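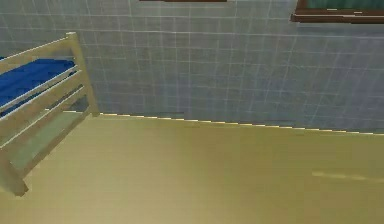 What does a visitor see at a robot open day when the robot exists only in software? Mostly rooms on a screen, and people who wait for a number to go up.

I went to the open day of Trala in January and promised to write about it, so now it is July and I do it at last. Trala has two floors in the old Hornine building, near the tram depot. I expected machines with arms. The first table had a computer, a keyboard and a plate of cookies.

The program they showed is called Pirzada. It makes simulated rooms where a household robot can practice moving before anyone builds it a real body. The bedroom was the one I liked most, with a bunk bed in pale wood, a very blue mattress on the upper level and small gray-blue tiles on the wall. My cousins had a bunk bed like this, but never tiles in the bedroom! The floor is plain and there is a lot of it.

I asked why the graphics are so simple. The woman at the keyboard answered that a simple room runs fast, and they need to repeat the same task very often. For one lesson, such as driving to the bed and stopping before the post, they run 1000 attempts during the night. In the morning they look at the bad ones first. She showed us a log where attempt 425 was marked in red, and she spoke about it with some affection.

Then we could try it ourselves with the arrow keys. I had a long queue behind me and became nervous, so I drove into the wall two times. A boy after me did it much better.

In the second room they explained Tevness, the part that decides if an attempt was good or not. I must admit I understood only half of this talk. It was 24 slides and the speaker was fast, also for the native speakers, I think. What I kept from it is that the rule for "good" is harder to write than the rule for driving - if you reward only speed, you get a robot that loves to crash.

The next open day should be in the winter again. Entry is free, but you have to register on their page, and the elevator does not go to the upper floor.

Posted 2019-07-09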